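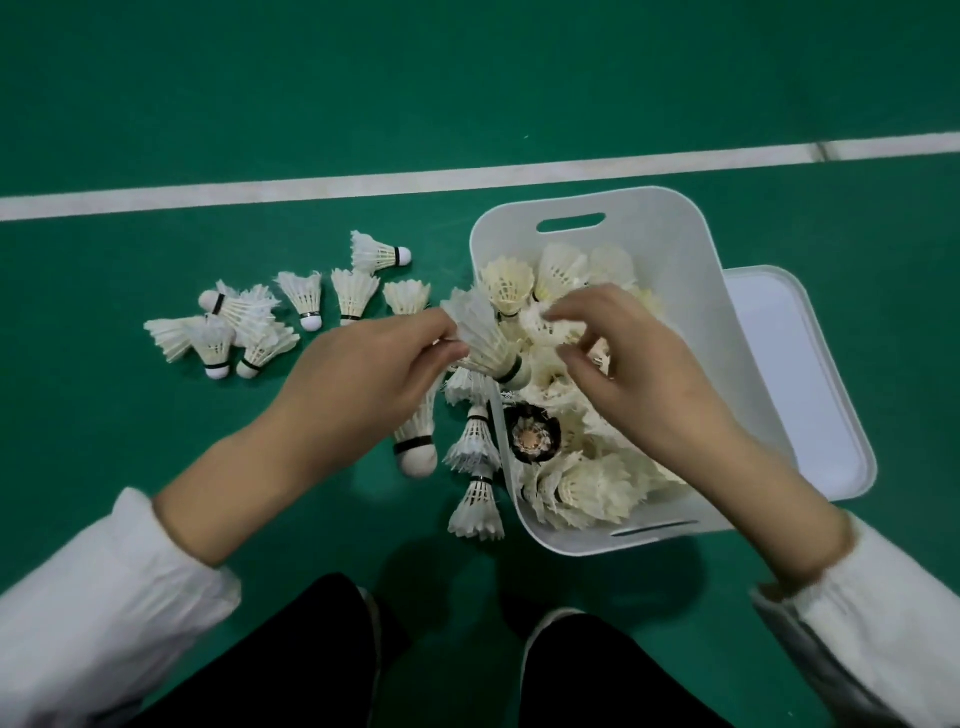 Minutes, 2022-11-17

Present: Valeriano Llorente (chair), Begoña Palacios, Lizelle Baloyi, Yaryna Ostapchuk (minutes). Apologies: Begoñe Aguirre, whose apology came with two pages of remarks on the last minutes. Taken as read, in the sense that we have all seen them.

1. Matters arising
The sign at the Birbridge entrance still points to the swimming pool. Lizelle has written to the hall again. The hall has thanked her again.

2. Court fees
The hall wants another 10 dollars per session from April. Valeriano called this an outrage, then moved that we pay it. Carried.
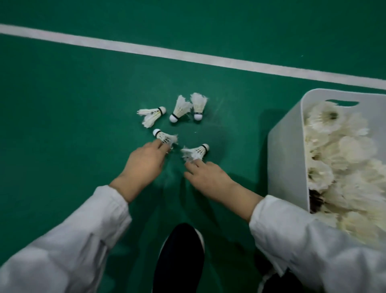 Birbridge Badminton Club – Social Section

3. Used shuttles
Yaryna asked that feather shuttles be kept for drills until they stop flying straight. Begoña said some members' shuttles have never flown straight. Agreed to keep them anyway.

4. Annual dinner
Two quotes were in. Degefa can seat 30 and wants a deposit of 90 dollars. Vasura is cheaper but closes its kitchen early, and last year's speeches were recalled. Degefa chosen, three votes to one. Valeriano asked for it to be noted that his speech was not long. Noted.

5. Away match at Pristamska
We lost. Lizelle's report ran to one paragraph on the badminton and four on the parking. Anyone going in April should use the lot behind the church and bring coins.

6. Membership
We have 16 paid-up members and a waiting list, which is Begoña's cousin. He will be offered a place once he replies to an email.

7. Any other business
Begoñe's remarks were held over – she will want to be there for them. The kettle has been descaled.

Actions: Lizelle, sign. Begoña, Degefa deposit and cousin. Valeriano, shorter speech (disputed).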